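Skip to main content
Home Animals Space How Stuff Gets Made Try It Quizzes For Grown-Ups
Search the Katadell Kids library Go

Why Does Cloth Wrinkle? The Secret Life of Folds

By Tamara Onu

Grab a T-shirt. Any T-shirt! Hold it up high over a table and let go.

Flump! It lands in a heap. Now pick it up and drop it again. Did it land in the same shape? Look closely. There's a hill where there used to be a valley, and a sleeve has gone missing under the middle. Try it as many times as you like (my record is 52 drops, and then it was lunchtime) and you will get a new heap every time.

Try the same thing with a book and you'll be bored pretty fast. A book is always book-shaped. So what is going on with cloth?

What cloth is made of

Most cloth starts out as fibers. A fiber is a very thin, bendy hair. Cotton fibers come from the fluffy part of the cotton plant, wool fibers come from sheep, and polyester fibers are made in factories. One fiber all by itself is so thin that you can hardly see it.

Twist lots of fibers together and you get yarn. Then the yarn has to be joined up into a sheet, and there are two main ways to do it.

Weaving means yarns go over and under each other, like the strips in a basket. Bedsheets and jeans are usually woven.

Knitting means the yarn is pulled into loops, and each loop hangs on to the next one. Sweaters are knitted, and so are most T-shirts – yes, really! The loops are just so small that you need a magnifying glass to see them well.

Safta Pascu runs a weaving workshop in Ziltenville, and she let me try one of her looms. The piece on it had 277 yarns going the long way, and I had to send my yarn over and under them from one side to the other. It took me ages. When I finally had a strip as wide as my thumb, Safta told me to bend it, and it bent so easily! Every one of those yarns could bend and slide a tiny bit against the yarns next to it. That is the big secret of cloth. It is made of lots of thin parts that can all move a little.

Bendy, but not very stretchy

Hold a cotton napkin by two edges and pull. It hardly gets any longer. Now fold it in half. Easy! Cloth is much better at bending than it is at stretching or squashing.

So what happens when you push the two edges of a flat napkin toward each other? The napkin can't squash down into a shorter napkin. The extra cloth has to go somewhere, and the easiest way to go is up. Up pops a ridge! Scientists have a great word for this. They call it buckling.

Every wrinkle is a place where the cloth had to bend to fit into the space it had. When you drop a whole shirt, there is buckling in all sorts of directions at once. Ridges bump into other ridges, and where they meet you often get a little point, like the top of a tent.
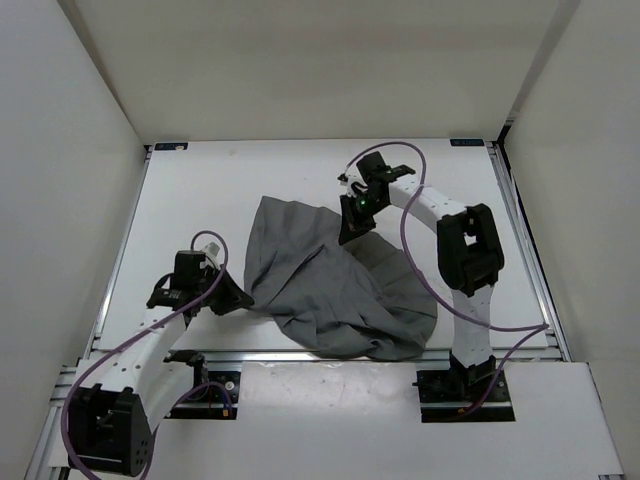 A heap also has plenty of hidden parts. Part of the cloth may be tucked under another part, so you can't tell where the corners are just by looking. Think about finding the neck hole of your pajamas in the dark. Your hands do an amazing job there! They feel for a thick edge or a seam, they follow it along, and before long your head is through.

Shadows make folds look deep

If cloth is all one color, how do you see the wrinkles at all? With light! The side of a fold that faces a lamp looks brighter, and the side that faces away looks darker. Your brain puts the light and dark bits together and works out the shape.

Aurelia Stoica teaches drawing at the Prolludholm art school, and she asks her new students to draw a plain dishcloth before they draw anything else. "Find the darkest fold and draw that one first," she told me. Mine looked like a squashed potato. My second one looked a lot better, so do give it two tries.

Why some wrinkles stay

Shake out a wool sweater and most of the wrinkles disappear. Shake out a linen shirt that has been in a suitcase and it still looks like a map of the mountains. Why?

Wool fibers are springy. Bend them and they like to go back to how they were. Linen and cotton fibers are not so springy. Inside them are tiny links that hold the fiber in shape. Water and pressure help those links let go, and they can join up again in a new place while the cloth is bent. Now the bend is stuck!

An iron does the same thing in the other direction. Heat and steam loosen the links, the iron presses the cloth flat, and the links join up again as the cloth cools and dries. (Irons get very hot, so leave that part to a grown-up.)

Try it: The Great Wrinkle Race

You need:
a cotton handkerchief or napkin
a wool or fleece scarf
a piece of polyester cloth
a spray bottle of water
three rubber bands

1. Spray each piece of cloth until it is a little damp.
2. Scrunch each one into a tight ball and put a rubber band around it.
3. Leave them overnight.
4. Take off the rubber bands and shake each piece three times.
5. Lay them side by side near a window or a lamp. Which one has the most wrinkles? Which one is the smoothest?

Write down your guess before you start! Rodica Manole's class at Dela Peña School tried this in May, and nearly everyone picked the wrong winner.

Want to go further? Do it again with dry cloth and see what changes. Or try a plastic bag, a paper towel and a piece of foil. They all buckle, and they sound very different when they do it.

Words to know

Fiber: a very thin, bendy hair used to make yarn
Loom: a machine or frame for weaving
Buckling: bending suddenly when something is pushed from the ends
Crease: a fold that stays in the cloth

Thank you to Ngân Lâm for checking the part about fibers.

We use cookies to remember your reading level. Accept Manage settings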